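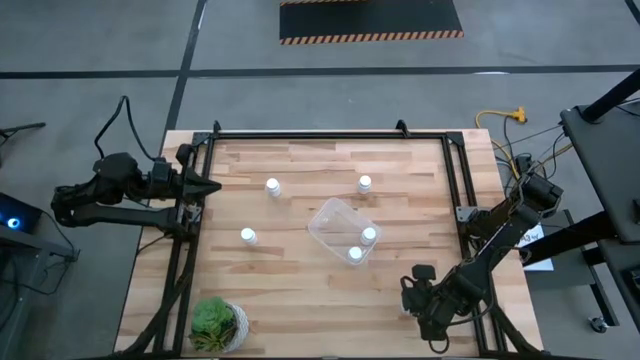
Packaging Stability Technician (part-time, fixed term)
Drandico Personal Care, Briston site

Drandico makes unscented lotions and rinses for pharmacies and clinics. The stability group stores filled bottles under controlled temperature and humidity and tests them at set intervals. We are hiring one technician to cover the fall pull schedule, starting in September.

Duties
Pull samples from the chambers at 8 a.m. and log chamber readings
Measure weight loss, cap torque and pH
Record results in the stability database and flag out-of-range values the same day
Prepare retain samples and update the shelf map
Calibrate balances and torque testers per the written procedure

Requirements
High school diploma plus one year in a laboratory or quality role, or an associate degree in a science
Able to lift 40 pounds
Working knowledge of spreadsheets
Experience with child-resistant closures is useful - not required

Terms
Four hours per day, mornings only. The contract runs until the end of the Mivico line study and may be extended. A signing payment of $2000 is made after the first full month. Safety shoes are supplied. Parking is at the Stelmakh Road gate.

To apply, send a resume and two references to Vasylyna Zhuravel, Stability Group. Applicants selected for interview will complete a short weighing exercise on site. Agency submissions are not accepted.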